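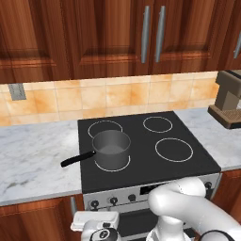
Search the guides Go

Recording kitchen demos by remote control

Plenty of people will tell you 100 demos and a free afternoon will teach an arm to move a saucepan. I doubt it. Fifteen clean ones in the simulator did more for us than the 100 sloppy ones we recorded in October.

Start with the pot on the front-left burner, handle toward the left counter. Reset the arm low, in front of the stove. Drive it up slowly and come at the handle from the side. Adurov's manual says to grab the rim. Try it if you like; we lost 26 takes that way.

Close the gripper, wait a beat, lift, then move to the front-right ring. Lower until the base touches before you let go. Stop recording there.

Throw out any take over 45 seconds. Long ones are mostly you hesitating, and the arm will copy that too.

Change the start position a little each time. The Usico plug-in claims to do this for you afterward. I compared both and still do it by hand.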